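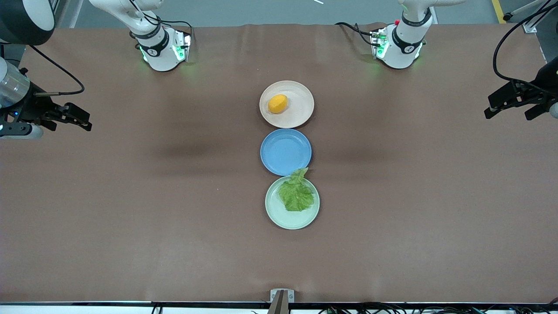
**Two arms, three plates, and the planner keeps picking the wrong arm (or both!)**

Hi all, first proper post after lurking on the Stutgate boards for ages. I'm having a brilliant time with a two-arm table setup and I've hit something I can't untangle.

The task is simple to say out loud: "put the lettuce on the blue plate" or "put the fruit on the green plate", that sort of thing. Plates are in a column down the middle, beige at the far end, blue in the middle, green nearest, all touching. Perception is Mekus with the stock segmentation model, planning is Prorkiser, and there's a little script of mine that decides which arm gets the job.

Two things go wrong:

- Everything is so close to the centre line that my "nearest arm" rule flips between left and right. Sometimes it changes its mind between the plan and the replan, and then both arms set off. I've got quite fast at the stop button.
- The lettuce leaf pokes over the rim of the green plate and onto the edge of the blue one. Mekus then reports the leaf as being on blue, so the task is marked finished before anything has moved!

Arm choice runs every cycle, replanning every 600 ms. Is there a setting for this or do I need to write something cleverer? Happy to share the config.

*posted by centreline_woes*

---

**gripperbynight**

Oh I love this one, I had the exact same dithering last December and fixing it was so satisfying.

Don't choose the arm every cycle. Choose once, when the task arrives, and hold it until the task ends or fails. In Prorkiser you can wrap the choice in a lock:

```
arm = pick_arm(target)
lock.acquire(arm, until="task_done")
plan(arm, target)
```

Then give `pick_arm` a dead band. If the target sits within 4 cm of the centre line, don't compare distances at all, just use whichever arm moved last. Mine went from twitchy to completely calm in one evening — I sat there feeding it silly requests just to watch it.

Also put the whole middle strip down as a shared zone, so only one arm may hold it at a time. The lock covers you in the normal case, the shared zone covers you when your script has a bug in it. Mine did.

For the lettuce, don't use mask overlap to decide "on". Take the centre of the leaf mask and ask which plate circle it falls inside. With a floppy ruffled thing the tip can go wherever it likes and the centre will usually still be over the right plate. Fit the circles before the food goes down if you can, as the leaf hides part of the rim and the fit drifts.

---

**tabletop_otter**

have you tried moving the plates apart

---

**chauke_fan**

Seconding the lock. On the leaf I'd go a bit further than the centre trick, because it falls over if the leaf gets folded during a grasp. I use Chauke for the state tracking and it lets you ask for the same answer 3 frames in a row before a relation changes. So "lettuce on green" stays true until "lettuce on blue" has held for three frames with the gripper open and clear of the plate. Lovely little feature and hardly anyone turns it on. It's `relation_hold` in the tracker file, default is 1.

One more thing to look at is your goal check. If it runs before the first action, then any bad reading at the start ends the task early, same as you're seeing. I log the starting state and make the check wait until one pick has been tried. You do then need a separate path for requests that are true already, or it'll pick up the fruit and put it straight back where it was.

My run log has 34 tries with leafy stuff since I switched that on and no early finishes. The grasps are another matter, lettuce is a horror to pick up flat and I'm still playing with the approach angle. If you get a good one please post it!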